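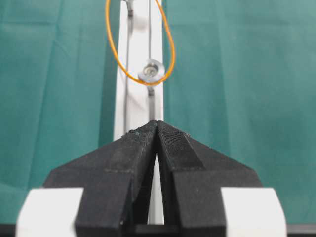 3.2 Reading the letters

I started with the McKinnon letters, mostly since they were the ones I could read without squinting. The earliest is from 1737 and the family wrote home from India for decades after that, usually about money, sometimes about mangoes. Thérèse Beaudoin and I each read all 400 letters on our own and marked every mention of food. Then we sat down and argued. We disagreed on 98 of them, nearly always over whether a joke about dinner should count as a mention of dinner (I said yes - she came around on most).

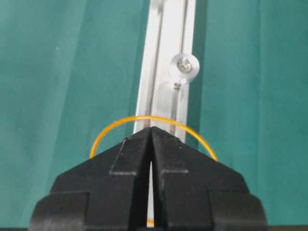 Spelling gave us more trouble than I'd expected. The same writer could spell "pickle" three ways on one page, so I gave up on searching by word and went back to reading line by line. Savvas Vasilakis checked our dates against the shipping lists and moved a handful of letters from January into the year before. That shift is built into the timeline in Figure 4, at the end of the appendix. I left out letters with no date at all, even the very funny one about the goat, and I still feel bad about it.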